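Oiling the worktop, and other jobs I put off

December 2023

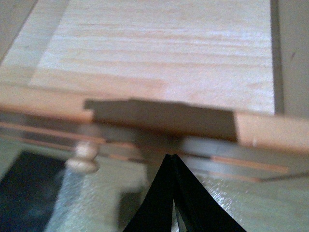
I moved into the flat in Pravness in February and gave myself a year to stop living out of boxes. Most of that year has gone on the kitchen. The old worktops were chipped at the sink end and had swollen where the kettle lived, so they had to go, and I spent a good few weeks reading about what to put in their place. Stone was out on cost. Laminate would have been the sensible choice. I went for wood because I grew up with it and I like the way it looks, pale on top with the faint pinkish-orange lines running along it and a darker, more orange front edge. Wood needs looking after, though, and I had not thought much about that when I paid for it.

The advice on oiling is all over the place. The leaflet from Brinero, where I bought the tops, says three coats before use and one every few months. The man on the counter said five coats. A forum I read said to oil it once a day for a week, once a week for a month and once a month for a year, and I can tell you now that I was never going to do that. I did four coats over two weekends. Each one went on with an old T-shirt, sat for 20 minutes and was wiped off again. The wiping off is the part people skip. I skipped it on the first coat and had a sticky patch by the hob that took fine sandpaper and most of an evening to put right.

Lay the rags out flat to dry outside when you finish. They can heat up and catch fire if you leave them in a ball. It says so on the tin, in very small print.

Costs, for anyone who is planning the same thing. I had set aside £1000 for the whole kitchen, not counting the cooker, which I brought with me. The tops took the biggest share of it. Oil and sandpaper came to £50. The tap was £87 and I wish I had spent less, as the cheaper one had the same fittings. I paid £60 to have the sink hole cut, and that was money well spent. I have a jigsaw and I can cut a straight line with it on a good day, but a mistake in the middle of a worktop is there for good.

Since then I have had one black ring from a tin can left by the sink overnight, and a few marks I can't explain. The ring came out with lemon juice and salt, left on for an hour and then rinsed, with a bit of oil after. The other marks I have left alone.

The shelves are next. I have been looking at the Lulodau brackets, which are plain steel and come in two depths. I need the deeper ones for plates. The wall on that side is old plaster and it crumbles when you drill it, so I will have to find the studs first or use the long fixings. There is also the gap behind the fridge, which lets in a draught, and the cupboard door that opens the wrong way.

If anyone has used Intarasuk oil on a kitchen top, let me know how it wears. My tin is nearly finished and the shop has stopped stocking the one I had.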